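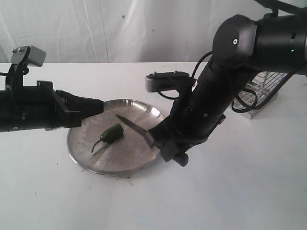 Two arms, one knife, one pepper.

Thread: Can a machine do the boring kitchen jobs yet?
Board: Home & Shop Automation > General talk

borisstan
Posts: 660

OK, I'm going to come right out and say it – I think kitchen prep is the most exciting thing going on in this hobby right now, and I'd like to hear from people who cook or run a shop or both. Look at that pepper! It's small, it's shiny, it's curved, and it's sitting on a steel plate with nothing under it to grip. If you wanted to pick the meanest possible vegetable for a machine, that one would be on the list.

What gets me is the two-arm part. For years we all talked about one arm doing one thing, pick it up and put it down. Cutting is different. You need something to hold and something to slice, and they have to agree with each other the whole way through. I've been cooking for my family most of my life and I never once thought about what my left hand was doing until I tried to write it down as steps. I got to 5 pages and still hadn't covered the stem.

So, where do you all think we are? Chores at home, chores in the shop, anything.

Popescu
Posts: 2,842

Love the enthusiasm, Boris, but I'm going to be the grump. A knife in a gripper with the point next to a pepper is a nice start. A bowl of salsa is dinner. There's a long road between those two and most of it is dull stuff like "the pepper rolled."

Also, who cuts on a metal plate? My mother would have taken the knife away from me.

borisstan

Ha, fair on the plate. I wouldn't do it with my good knives either.

But rolling is exactly what I mean, that's the fun of it! A round thing on a smooth hard surface, and the free gripper is right there over the rim, open, ready to come in from the other side. You and I would pin it with two fingers without thinking. I'd give a lot to see a machine do that cleanly ten peppers in a row, all different shapes.

asto_shop
Posts: 500

Shop person checking in. We do short runs of brackets and hinges, and I've had a small arm tending a drill press since February. It is wonderful. It's also dumb as a post. Every part goes in the same nest facing the same way, and if I set the tray down a half inch off, it will happily drill air until lunch.

So my answer is: shop chores yes, if you're willing to build the world around the machine. Kitchen chores are harder because no two peppers match and you can't build a jig for every one.

One thing about the picture, though. The holding side worries me more than the cutting side. A plain parallel gripper is great on a flat bracket. On something glossy and curved I'd expect it to squirt out like a bar of soap. I'd try soft pads before I touched anything else.

Hekidari
Posts: 119

I disagree with asto about jigs. People use jigs in kitchens all the time, we just call them something else. Egg slicer, apple corer, mandoline, the little spiky holder for onions. If I wanted chopped peppers by machine tomorrow I'd give it a small trough so the pepper can't roll, and a blade that only goes up and down. Done. Two arms with a knife is doing it the hard way.

borisstan

Hekidari, you're right that it would work, and I still don't want it! I have a drawer full of gadgets that each do one vegetable. The whole appeal for me is a machine that uses the stuff I already own. Same knife, same plate, same rack to dry it on afterward. If it needs its own special trough, then I'm washing the trough.

Hekidari

Then let it wash the trough :)

Popescu

Now you've hit on the chore I'd pay for. Forget chopping. I like chopping. There's a wire dish rack at the back of that table, and if an arm could empty mine and put everything in the right cupboard, I'd clear a counter for it tonight. Plates I believe. Plates are easy. Forks all jammed together at the bottom, wet lids, that one colander – no.

closbridge_kate
Posts: 47

Long-time reader, hardly ever post, but I teach an evening cooking class in Closbridge and this is too good. Can I tell you what beginners get wrong with a small chili? They don't miss it. Everyone can land a knife on a pepper. They press straight down and the skin doesn't give, so they press harder and it skids. The skin on those is tougher than it looks. You want the tip in first and then a draw toward you. In the picture the point of the blade is leading, and that made me smile, that's how I'd start somebody off too.

What I can't picture is how you'd teach a machine the moment when the skin gives. My students feel it in the handle. I tell them to wait for it and they look at me like I'm nuts, and then one day they get it.

asto_shop

Kate, that is a great way to put it. On the drill press I do it by watching the load on the motor: it climbs, then drops when you break through. No reason in principle you couldn't feel for the same drop with a knife, but the numbers on a pepper must be tiny next to steel. You'd be listening for a whisper.

borisstan

This is why I love this board. I came in thinking about shapes and now I'm thinking about skin.

Kate, what would you have them cut before a chili? I want an order, easiest to hardest.

closbridge_kate

Mushrooms, then zucchini, then cucumber, then celery. Bell pepper, skin side down. Onion. Small chilies after that, and tomatoes dead last, a ripe tomato will embarrass anybody.

Popescu

Fine, I'll put a stake in the ground. Any machine at all that can take Kate's list from mushroom to tomato, ordinary knife, no trough, no person reaching in to help, and I'll eat whatever it makes and say something nice about it here.

Hekidari

With a trough I say it gets there years sooner. Putting that in writing too.

borisstan

Saved both posts! Asto, if you ever try those soft pads on something squishy, please please put up the results. I'm off to buy mushrooms and write down what my left hand does.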